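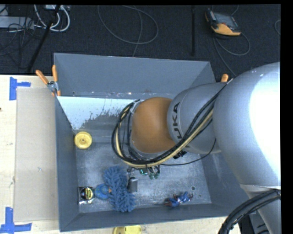
Ticket 3577 - Student business portal, meal orders not reaching the kitchen

Status: Closed
Opened: 1 Jan 2023
Opened by: Shahzad Butt, Gurkus Sandwiches
Product: Prastmont Campus Storefront

Problem as reported
Orders paid for with campus dining points show as complete for the student but never print at the counter. Card orders print fine. I run the shop between classes with one other senior, and we only find out when someone walks up and asks for their food.

Log
Asked for the printer model and the store ID. Store ID is 377. Printer is on the shop wifi and passes the test print.

Checked the order queue. Points orders are there, marked "held - no tax profile." Card orders use the default profile, points orders need their own.

Added a points tax profile and had the customer place a test order. Still held. The profile saved under the old Ekanayake Hall location, which the shop left in May.

Moved the profile to the current location and deleted the old one. Two test orders printed.

Customer asked about the orders already in the queue. Released one by hand and it printed with today's time on it, so stopped there. Customer will refund the rest from the Vustden dining office page. The limit there is $200 per batch, so it will take more than one.

Customer reply
Printing since this morning, points and card both. Refunds are in. Can the held orders send me an email next time?

Support reply
Settings, Alerts, Held orders. It is off by default - turned it on for store 377.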